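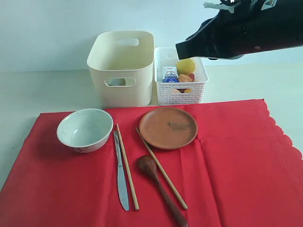
## 4. Table-Clearing Task: Set-Up and Run

This section covers the table-clearing task used by the Firlow Robotics Club. Read Section 3 (Arm Start-Up) first. Two students are needed for every session: an operator at the leader controls and a safety student at the stop button. Neither may do both jobs.

### 4.1 Laying out the table

1. Wipe the tabletop and let it dry.
2. Spread the red cloth so that its far edge runs just in front of the containers. Old fold lines are acceptable. Raised creases are not, as a fingertip can catch on them.
3. Stand the cream bin and the white basket side by side against the wall. The bin is for dishes and utensils. The basket is for toy food and small boxes.
4. Place the items given on the layout card. Leave a finger's width between a utensil and its neighbor where the card allows it.
5. Write the card number in the Mimero log before the arm is enabled.

> **Note:** Layout cards are kept in the Halvorsen binder. Chepkoech Athumani keeps the master list. Give her any new layout on paper before it is used.

### 4.2 Picking up dishes

1. Set the speed limit to 12 percent.
2. Bring the gripper above the item with the fingers open.
3. For a plate, approach the rim from the side nearest the arm. Lower until one finger is on each side of the rim.

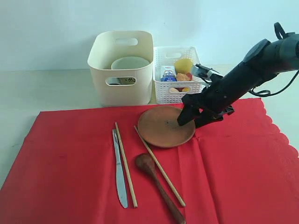 Close slowly and stop as soon as the rim is held. The clay plate chips if it is squeezed at full force, and the replacement has to come out of the team budget. If the plate slides on the cloth, open the fingers, back off, and start again from step 2. Do not chase a moving plate.

4. Lift straight up until the plate is clear of the utensils, then move toward the bin.
5. Lower the plate inside the bin before opening. Dropping from above the rim counts as a failed run.

> **Caution:** Keep hands off the table while the arm is enabled. To fix a fallen item, press stop, wait for the safety student to call "clear," and then reach in.

### 4.3 Working in the basket

The basket is light and will shift if the wrist pushes on its wall. Line up over the opening first, then go down. Slow the descent once the fingertips pass the rim. Open only as far as needed to release or take an item. Fingers opened too wide press against the lattice and can lift the basket on the way out.

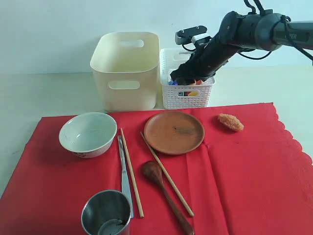
4. Raise the gripper straight up until both fingers are above the rim.
5. Check that nothing is hooked on the fingers.
6. Return to the ready position and mark the item in the log.

If the basket has moved, finish the current item, press stop, and push it back against the wall by hand.

### 4.4 Thin items

Chopsticks and other narrow tools are the hardest items on the cards. Turn the wrist so that the fingers close across the item, never along it. Grip near the middle. Touch the cloth as lightly as possible, because a pinched fold will drag everything resting on it.

Check the cables before each thin-item run. Low wrist positions use more of the slack than dish pickups do. A loop that pulls tight at the elbow must be freed with the arm disabled.
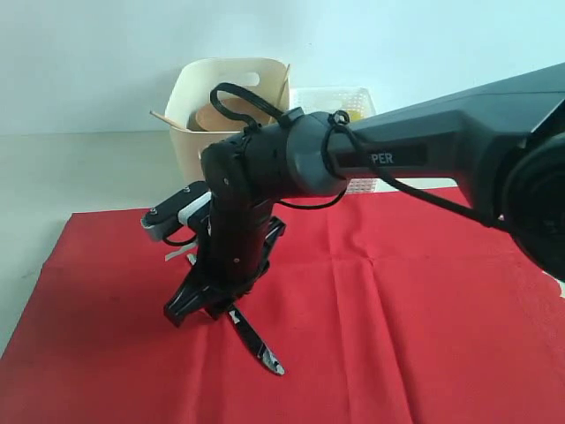 **What should the operator do if the fingers close on cloth as well as the item?**

Stop moving, open the fingers, and raise the arm a small amount. Press stop, smooth the cloth by hand, and put the item back as shown on the card. Log the attempt as a cloth grip.

### 4.5 Ending the session

1. Move the arm to its rest position and disable it.
2. Save the log under the card number and both students' initials.
3. Return all items to the Furska crate.
4. Report damaged items to Loukia Sotiropoulos before leaving the room.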